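Section 4: Running a garment session and handing work over

Read this section before you take a shift at the two-arm booth. It covers start-up, running the arms on patterned garments, and passing pieces to the hand table. Section 3 covers mounting and cabling.

4.1 Who does what

Before the booth was put in, each person on the Wurkholm sorting floor opened, checked and folded their own pieces. The job is now split. The operator leads the arms and watches the work. The finisher checks seams, closures and stains at the hand table and does the final fold. Change places every two hours. The rota is kept by Iolanda Guimarães, and she needs to know by 8 a.m. if you want to stay in one role for the day.

4.2 Before you start

1. Clear the front rail of lint, threads and loose screws.
2. Check that both mounting plates are tight. They should not shift when you push on them with an open hand.
3. Look under the rail for the green light on the control board.
4. Run both arms to the rest position and back once with nothing on the floor.
5. Open and close each gripper three times. Listen for grinding.
6. Write your name and the start time in the session log.

CAUTION: Keep your hands out of the booth while the arms are powered. If you need to reach in, press the stop button first and wait for both arms to settle.

4.3 Working a garment

1. Lay the garment near the center, where both arms can reach it. Do not flatten it. The arms are meant to learn from pieces as they come out of the bin.
2. Bring one gripper down onto a fold and close it slowly.
3. Keep the other gripper open and clear until the first has a firm hold.

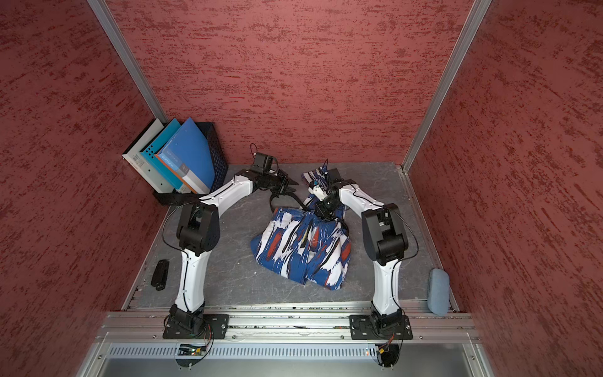 4. Lift no higher than you need to find the next edge. A high lift drops the piece back in a heap and you lose the time you gained.
5. If you cannot find an edge after three tries, end the attempt and mark it "no edge" in the log. Do not keep going to save the attempt. A marked failure is useful to the Marinho software team, and a ten-minute struggle is not.

NOTE: Busy prints take longer than plain cloth. The front and back of a print can look alike on the wrist view, so use the fixed view to decide which side you have.

4.4 Using the wrist view

The wrist view is for the last few inches before a grip. It smears when the arm moves quickly, and new operators often try to steer by it anyway. Slow down or stop until the picture settles, then close the gripper.

1. Approach on the fixed view.
2. Stop above the cloth.
3. Switch to the wrist view and check what is near the fingers.
4. Close, then switch back before you lift.

Operators in the May trial were asked how the change of view affected their day. 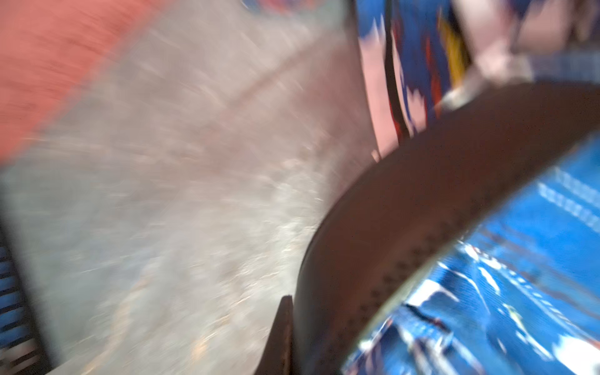
Everaldo Araújo wrote that his shoulders were better for it but his eyes were worse. At the old table he could feel a loose thread or a bad zipper without looking, and at the booth he has to look for everything. He asked for a longer break away from the screen and for more time at the hand table in the afternoon.

Both requests were accepted. Take a screen break of 8 minutes after every 24 attempts. The break counts as paid working time and does not come off your lunch. Supervisors may not move it to the end of the shift.

4.5 Belts, straps and other long parts

Long parts need more care than the garment itself. They can slide under an arm or wrap around a joint.

1. Take hold of a strap near one end.
2. Move it away from the cloth in a slow sweep, low to the floor.
3. Watch the other arm on the fixed view the whole time. Cloth can ride up over a link while you are looking at the strap.
4. If cloth or strap is caught on a link, press stop and free it by hand. Do not pull it free with the arm. 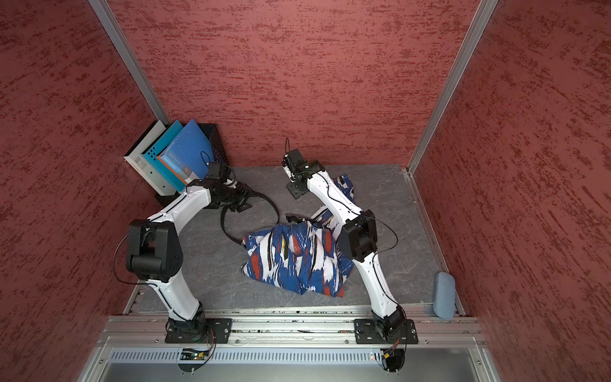 Figure 4-3. Strap held in the left gripper, with part of the garment caught at the right arm.

4.6 Handing over

1. Stop the arms and take the garment out by hand.
2. Place it in the finisher's tray with any belt on top.
3. Tell the finisher about anything you freed by hand, so that spot gets checked for pulled threads.

The finisher has the last word on whether a piece passes. Attempt counts from the booth are not used in anyone's performance review. Questions about this rule go to Clive Lockwood, extension 427.

For error codes, see Section 5.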